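Search this site
Search
News Projects Newsletter archive Contact

Stevatska newsletter, September 2022

Laundry trial: what happened with the door, and what has changed

Readers who follow the home tasks project will know that the laundry trial at Podarthorpe stopped in July and did not start again for some weeks. We said at the time that there had been a fault and that we would write it up once we understood it. This is the write-up. It is longer than our usual items because several partner sites use the same arms and the same control software, and some of them asked for the detail.

The short version is that the right arm pushed on a washing machine door that was not fully open, kept pushing for longer than it should have, and bent the hinge. A member of staff had a hand near the door when it happened. The hand was not caught and there was no injury, but we have treated it as a near miss.

The task itself is simple to state. The robot stands in front of a front-loading washing machine with a basket on the floor below the door. It reaches into the drum, takes hold of the clothes, brings them out and lets go of them over the basket. It repeats this until the drum is clear, then pushes the door shut. We had done nearly 300 unloading runs before the fault, and most of the trouble up to then had been the ordinary kind: sleeves left hanging over the seal, a sock left behind at the back, a basket nudged out of place so that something landed on the floor.

The door was never the part we were studying. In the early runs a person opened it and closed it. Later we let the robot close it, and we were pleased with how well that went. Opening was added last, and we now think it was added too quickly.

On the run in question the arm pulled the door from the latch and began to swing it back. The door stopped a little over halfway. The most likely cause is that the basket had been set too close to the machine, so that the rim of the basket stood in the path of the door. The software had been told that the door would travel through a fixed arc, and it read the lack of movement as drag in the hinge. It raised the force to overcome the drag. The limit that should have stopped it was set at 70 newtons, but that limit applied to the gripper fingers and had not been carried over to the arm when the arm was pushing with the fingers closed. For that movement there was in effect no useful limit at all.

The arm pushed for 3 seconds before the operator pressed the stop button. In that time the basket slid, the door went past its normal end point and the upper hinge bolt pulled in its seat. The person standing to the side had leaned in to move the basket, which is what anybody would do on seeing it in the way. They drew back when they heard the hinge.
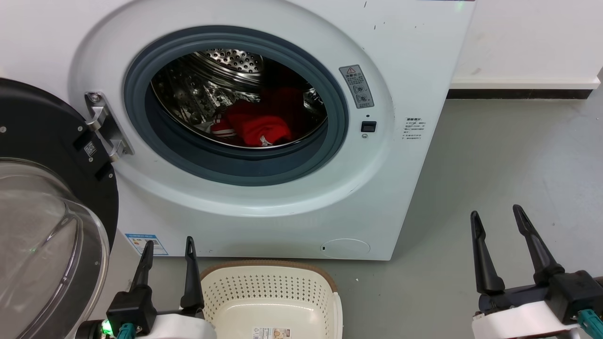
We stopped all runs the same day. The machine was unplugged, the arms were parked and the log files were copied before anything was restarted. That last point is worth passing on. On an earlier fault, a minor one, we restarted first and lost the record of the final few seconds, and it took us far longer to work out what had gone wrong.

Going through the logs gave us four things to put right.

The first was the force limit. There is now one limit for each arm as a whole, and it applies whatever the arm is doing and whether the fingers are open or closed. If the limit is reached, the arm stops and relaxes. It does not try again by itself.

The second was the assumption about the door. The software used to work out where the door ought to be from how far the arm had moved. It now compares that with what the camera sees, and if the two disagree the movement ends there. This makes the robot slower. It also gives false stops, mostly from reflections on the curved glass, and operators have found these annoying. We have left the setting as it is for now.

The third was the stop button. There was one, it worked, and the operator used it. It was on the bench behind them, though, and they had to turn round to reach it. The button is now on a lead and is held in the hand during every run. Mabula, who supply our safety equipment, fitted a second one on the wall beside the washing area.

The fourth was the habit of reaching in. We had a rule that hands stay out while the arms are powered, and over several months it had worn away. People were straightening the basket, lifting a sleeve off the seal or picking up a dropped sock between grasps, with the arms live. We had all done it. We considered a light curtain and may still fit one, but the site is small and the curtain would also trip on the basket. For the present there is a line on the floor, and anyone crossing it says so and waits for the operator to answer that the arms are off.

The basket position is now checked at the start of each run. Starting with the door open and the basket in place is allowed. Starting with the door shut and the basket in place is not, and the software asks for the basket to be moved before it will go on.

We also looked at whether the washing machine should be replaced with a mock-up, as Prorkora did on their own kitchen project. A mock-up door can be made to give way under load, and that is clearly safer. Against that, a real door has a real latch and a real seal, and a good part of what we have learned about unloading has come from wet cloth catching on the rubber. We decided to keep a real machine for unloading and to build a mock-up for any further work on opening. Until the mock-up is ready, a person opens the door before the arms are powered.

The damaged machine has been scrapped. The drum and motor were sound, but we did not want a repaired hinge in a test where the hinge is one of the things that can fail.

Runs began again at the end of the summer at reduced speed. So far 70 have been completed under the new rules. The arms have stopped themselves on several of these, and when we looked at the logs most of the stops were false and a few were justified, including one where a trouser leg had twisted round a lifter in the drum and the arm was pulling against it. Under the old settings the arm would have carried on pulling.

Partner sites with the same arms should check whether their force limit covers pushing with closed fingers. It is set in a separate part of the configuration from the grip limit, and the default is blank. If the field is blank, please do not run any task that involves a door, a drawer or a lid until it has been filled in. The corrected settings file is in the shared folder and the full report can be had from the project office.

Comments

Checked ours this morning and the field was blank. We only do table tasks but we have filled it in anyway. Thanks for putting this out.

What happens to the washing when the arm stops and relaxes? If it is holding something heavy and wet over the edge does it drop it?

Reply from the project office: The arm relaxes but the fingers stay closed, so it normally keeps hold. Heavy items do sag and we have had a towel on the floor.

We had the same argument about false stops on glass. A bit of matt tape round the edge of the door helped, but it peels off in the damp.

Is the floor line enough? Ours was ignored within a fortnight.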